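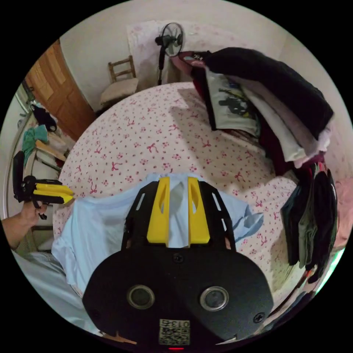
Why are we still kicking off at 8 when the end zones aren't lined until half past, somebody from Baptiste wanted to know before I'd even gotten my laptop open, so that's where these minutes start. (Sorry, agenda. You were very nice and I printed you for nothing.)

Gullenley Flag Football League
Captains' meeting, August, back room at the rec center, 7:00 p.m.

Present: both captains from Baptiste, both from Metonine, one from Clomico, one from Gullenley South, and me taking notes.

1. Start times

We went back and forth on this longer than I expected. Baptiste wants 9 a.m. for the first game. Metonine likes the early slot and said so several times. Clomico pointed out that a 9 a.m. start pushes the last game into the youth soccer permit, and I have to say I hadn't thought of that. We settled on 8:45 for the first four weeks and we'll look at it again after the bye. Passed, Metonine against.

2. Money

The account has $809 in it. The officials' deposit is $800 and it's due before opening weekend, so please, please get your team fees in! I read out the quote for the turf field too, roughly $2000 for the season, and there was a pretty long silence. We're staying on grass. No vote needed. 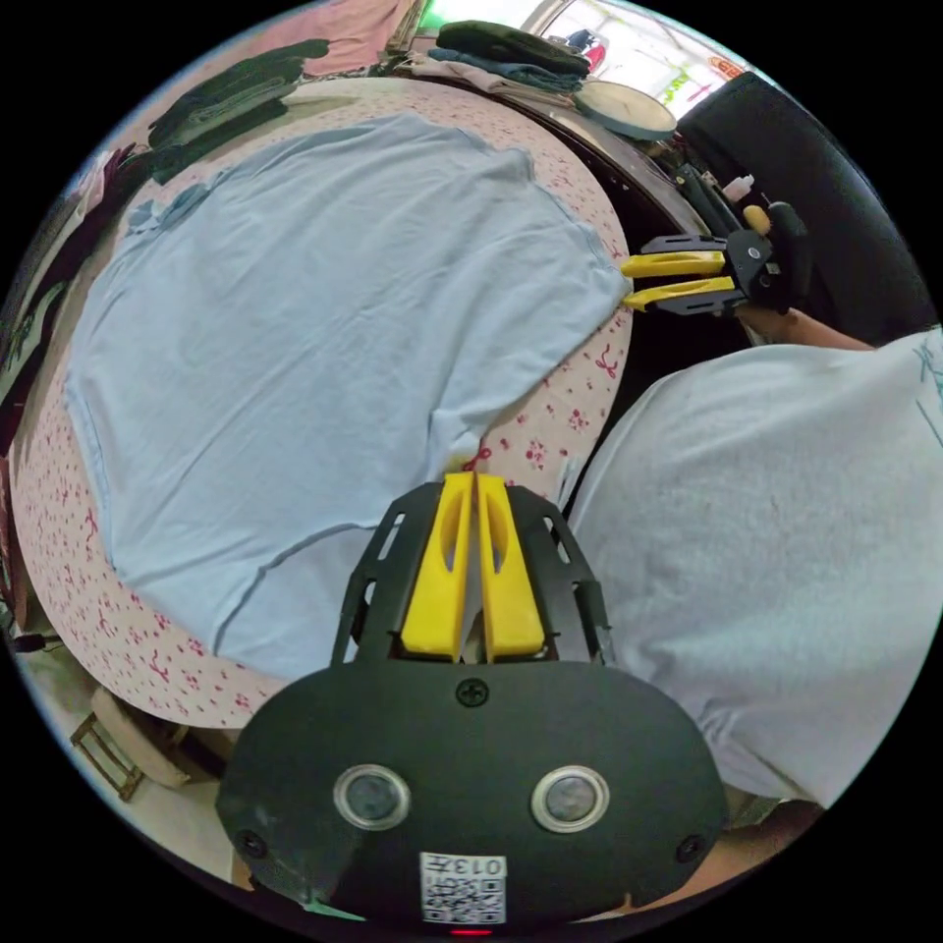 Jerseys came up next, and I'll admit I have feelings about jerseys. Last season we had two teams in near-identical gray and I watched a perfectly good pass go straight to the wrong guy (he ran it back, too). So each team picks a color and registers it with me before the first game. Baptiste keeps maroon, Metonine keeps black, Clomico is going to orange. Gullenley South hasn't decided, and I suggested a plain light blue short-sleeved tee like the one in the picture, with numbers ironed on the back. They said they'd ask the team. Numbers have to be readable from the sideline, and masking tape doesn't count anymore. Shirts get tucked in so the flags show. Passed, all in favor.

3. Rules

Two changes this year. The rusher now lines up seven yards back, same as the county league, and the referee will drop a beanbag to mark it. Also, a fumbled snap is dead where it lands. Metonine asked if that covers a snap that bounces and comes right back up into the quarterback's hands. Yes, it does! Dead ball. I'll put it in bold on the rules sheet.

Clomico wanted to talk about stiff-arms, and it got a little warm in there. The rule stays how it is: flag guarding, ten yards from the spot. We'll ask the officials to go over it with everybody at the coin toss in week one.

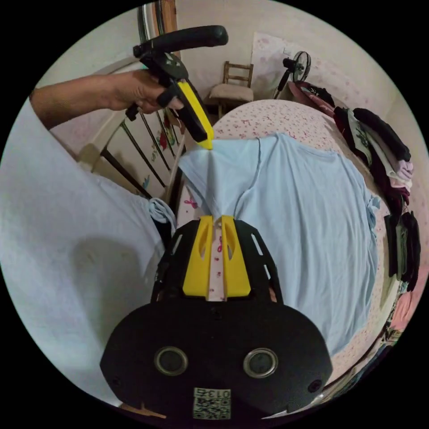 Light blue T-shirt, held at the neckline

4. Rosters

Fourteen players max, locked after week three. You can pick up a sub from another team if you're short, but not for playoffs. Gullenley South asked for sixteen and didn't get it.
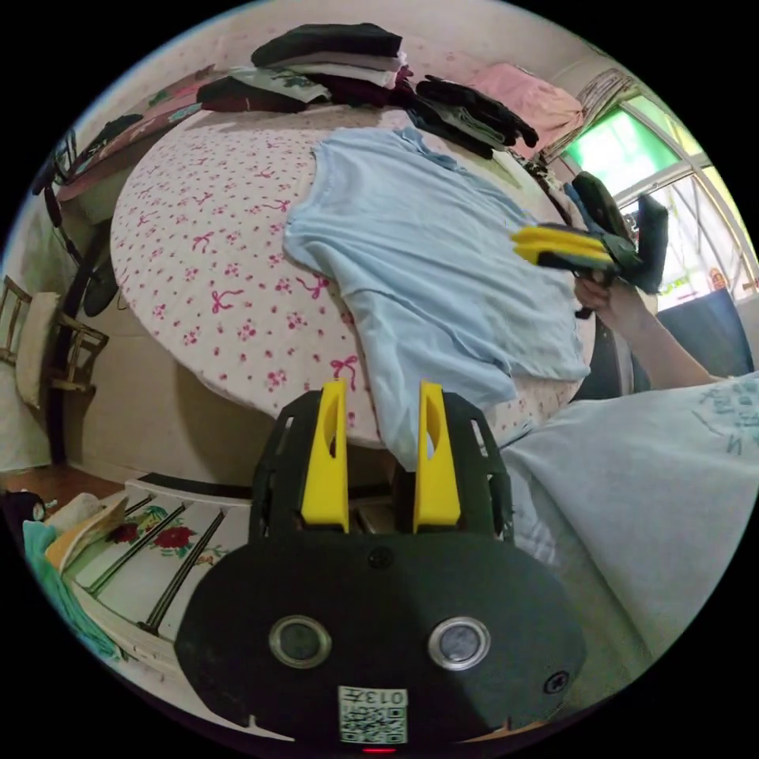
5. Anything else

Baptiste is bringing the spare flag belts. Metonine still has the down marker, I think? Please check your garages. We wrapped up at 8:20 p.m. Next meeting is the same room, after week four, and I'll send the schedule as soon as I've redone the start times.

This site uses cookies to remember your settings. Accept | Manage preferences

© Gullenley Flag Football League | Contact the league | Back to top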